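From: Hidayah Oei
To: teleop-practice list
Date: 23 Jan 2021
Subject: Re: [teleop-practice] How much hesitation do you leave in?

Tala Moussa wrote:
> We have recorded 82 demonstrations of tube handling and I want to
> throw out 25 of them because the operator dithers. He gets the gripper
> over the rack, stops, thinks about his life, then goes in. My colleague
> says keep them, a policy should see what a pause looks like. Do others
> cut? Also, is anyone else doing clear labware on a white table, or are
> we the only ones who hate ourselves?
> Tala

You are not the only ones. We have been at it since December, on the bench we call Maletow, with a clear rack, clear tubes, a clear dish and a clear beaker on a white table with white walls. I signed off on that bench. I would like it noted that I was tired.

On the pauses, my answer is to cut some and keep some, and I know how annoying that is to read. A pause with the fingers open, well short of the rack, is the operator waiting for his own nerve. The wrist view at such a moment is mostly tabletop, and a learner that sees enough of it will decide that hovering over tabletop is the job. We had a policy in our first batch, trained on everything, that did precisely this. It hovered beautifully. 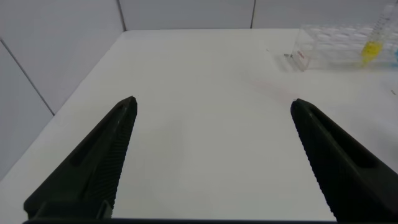

Tala wrote back off list that her operator's pauses are nearly all of this kind, and asked whether trimming the start of the episode would do instead of dropping the whole thing. I think it would. Trim to a second or so before the hand commits and leave the rest alone. If he dithers again halfway through, that one goes in the bin, or in the folder we call Osei, where episodes go when we can't bear to delete them.

The pauses I keep are the ones in contact. With the jaws on an open tube a sensible person slows down, and I want the slow part in the data. My operators all learned this by hand guiding before I let them near the remote controls, and you can tell. Someone who has pushed the arm through the motion with both hands knows where it is heavy. Someone who started on the controllers drives it like a rental.

For what it's worth, my rules for the remote sessions, which are taped to the wall and ignored:

1. Close on the tube from both sides evenly. If one finger gets there first, back off and start the approach again. Don't shove the tube over to meet the other finger, even if it works.

2. Once you hold it, keep it upright and keep the wrist quiet. No cap means no flourishes. Watch the level of the liquid in the wrist view. It is the only thing in that view with any color to it, and it will tell you about a tilt before the arm does. 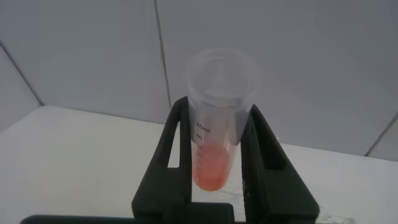 3. Let go only when you would let go with your own hand. Open the jaws fully, back out the way you came, and end the recording there. We had 9 episodes ruined by people who kept recording while they reached for their coffee.

As for clear on white, color in the liquid helps more than anything I have done with the lights. I also stopped trusting the wrist view alone. From the head camera you get the rack, the dish and the bowl together, and the operator can plan the next reach. The beaker is another matter. We lose it on every screen we own, and the operators steer around it from memory, like a coffee table in the dark.
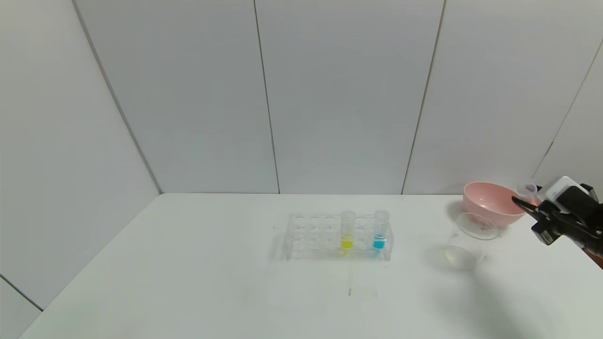

Maletow bench, head camera. The beaker is in front of the petri dish, a little to the left.

If you only have budget for one fix, put an opaque bowl somewhere in the layout and make people use it as a landmark. Ours is pink. It was the cheapest one in the shop and has done more for our depth judgment than the Damix calibration routine, which took me 5 afternoons to get running and which I have since quietly turned off.

The other thing I'd look at is where the operator's eyes are when the gripper is in front of the rack. In the head view the hand and its cables cover the very tubes you want to see.

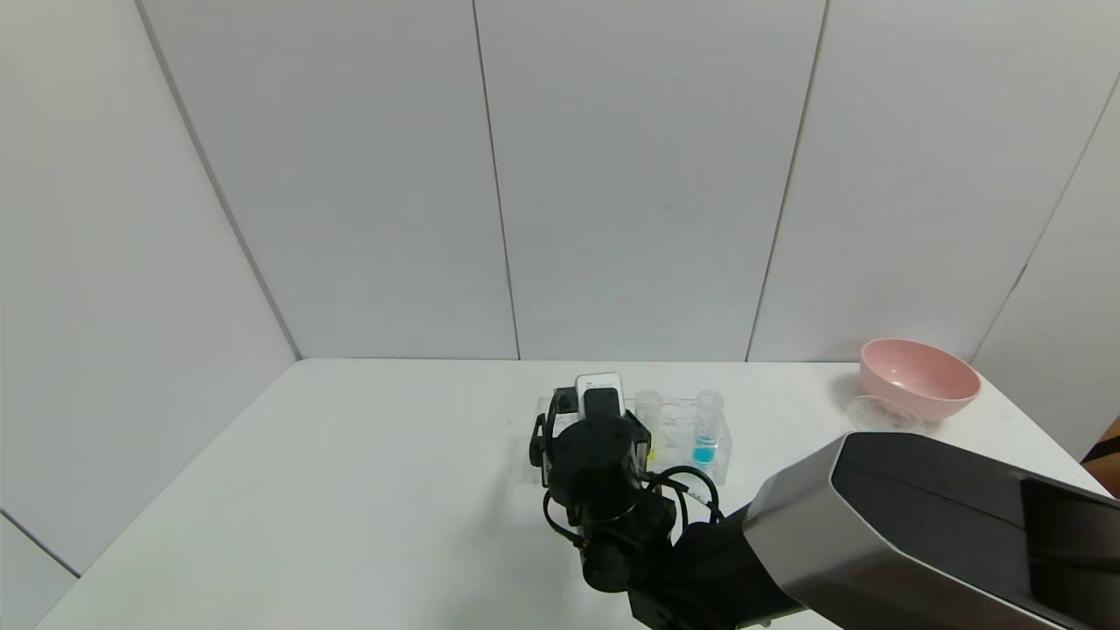
So the operator goes by the wrist view for the last stretch, and if your software makes him press something to switch, there is your pause. Ours did. We put the two views side by side and a good part of the dithering went away without a word said to anyone. Before you blame the man, check what he is looking at — I say this having blamed two people and apologized to one.

I can send you the trimming script if you want it. It was written for the Skarmont log format, so you will need to change the timestamps, and there is a comment near the top that is rude about my predecessor. Please leave it in.

Hidayah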